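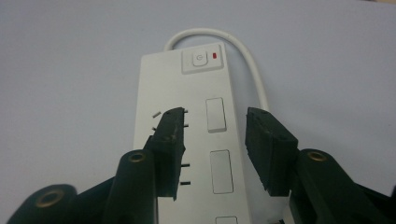 Power strip, switch end. Red light on, gripper open.

I said I'd write something about what's changed at work this year, so this is a thread. I'm on the returns bench at Wragg. We take back small electrical goods, check them, and either repack them or send them for parts.

Until April every item was picked up, turned over, switched on, switched off and put in a tray by a person. Power strips were the worst of it. We get a lot of them, 274 in one shift is the most I've logged.

Now we have two arm cells, supplied by a firm called Fimia. They do strips and plug adaptors only. Everything else still comes to the bench.

Before the arms could do anything they had to be shown how. That meant us, with hand-held grippers, doing the job the way we'd normally do it while it was recorded. Approach, close, lift, turn, put down. Then again.

I did 1742 of those over the spring. Dennis Rowbotham did more than me but he was on it full time and I was half and half.

It is slower than using your hands. You have two stiff fingers and no feel in them. The first few shifts my wrist ached, and I had to learn to come in square to the strip and not at a slant.

White strip on a pale table is a plain job to look at, but the cable is what catches you. It loops back alongside the body and if you close on both together the whole thing swings when you lift it. We ended up with a rule: look where the cable goes before you move.

The other rule was about the switch. Don't put a finger down on the button. Dennis did it often enough that Kelly Dunmore stuck a note on his bench.

Kelly runs the floor. She was straight with us from the start, I'll give her that. She said the strip work would go to the cells and she didn't know yet what that meant for hours. Not a nice meeting, but better than hearing it in the canteen.

What it has meant so far: there were 14 of us on the bench and there are still 14. The agency shifts at Christmas are the bit that's gone, and those were people too. Dorothy Kettle used to come in for them every year and she wasn't asked back. I don't think that should be left out when the firm says there were no job losses.

The day itself is different. I used to go home with sore thumbs from strips. Now I get kettles, lamps, radios, chargers, things with actual faults to find. It's more interesting and it's more tiring, as there are no easy boxes to rest your head on.

Athina Chatzigeorgiou is our rep and she asked for two things in writing. Recording time to be paid at the trainer rate, and no using the recordings to measure how fast each of us works. We got the first. The second is agreed for 4 months and then it's up for review.

The cells aren't hands-off either. They stop for long cables, tape residue and anything with a sleeve left on. Someone walks over, sorts it and restarts. Around a quarter of my shift goes on that, and it isn't in anybody's job description yet. Athina has that on her list as well.

Someone asked if I'd do the recording again knowing where it led. Yes, probably. It was going to be done by somebody, and I'd sooner it was people who know how a strip should be picked up – and who got paid properly for showing it.

Next lot is extension reels, and we start recording once the new trays are in. Will add to this when I've had a go at one.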